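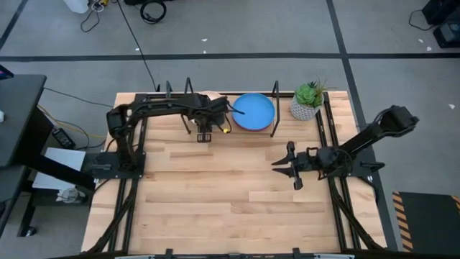 One of you wrote on last year's feedback form that a whole session on tables sounded like a punishment, and then asked why we hadn't had two. Fair enough! So this year we've got two, and these are my notes for the first.

Furniture History, handout 6: the tabletop
23/02/2026

I want to start with movement, as that's where most people's essays went wrong in December. Wood swells and shrinks across the grain and hardly at all along it. A wide top made of boards will be a bit broader in a damp summer than in a heated winter room, and a maker who forgets that gets a split down the middle sooner or later. Nearly every odd detail you'll find underneath an old table (slotted screws, little wooden buttons, loose battens) is there to let the top creep about.

Pale wood is the other thing I go on about, sorry. For a long stretch the fashion was dark, and light boards got stained until you couldn't tell what they were. Then the small workshops started leaving them alone. My favourite case is the Livholm workshop, which sold plain scrubbed tops to kitchens and canteens. Their order book for one good year lists 155 tables, and 94 of those went out with no finish at all. I love that! They expected people to scrub them with sand and get on with dinner.

Compare the Roner catalogue (copy in the blue folder, please put it back). Roner glued narrow strips together and charged more for it. Narrow strips are steadier than wide planks, and you can use up offcuts, so I've always thought the customer was paying for the maker's savings. Argue with me in the seminar if you like.

For next time:
Read the Pascu chapter on joints, first 20 pages only. The rest is about chairs.
Look under a table at home and draw how the top is held on. Rough pencil is fine.
Write 300 words on the Lolten trestle. Did it need to come apart, or did buyers just like the idea?

Bring the drawing even if it's awful, mine always are.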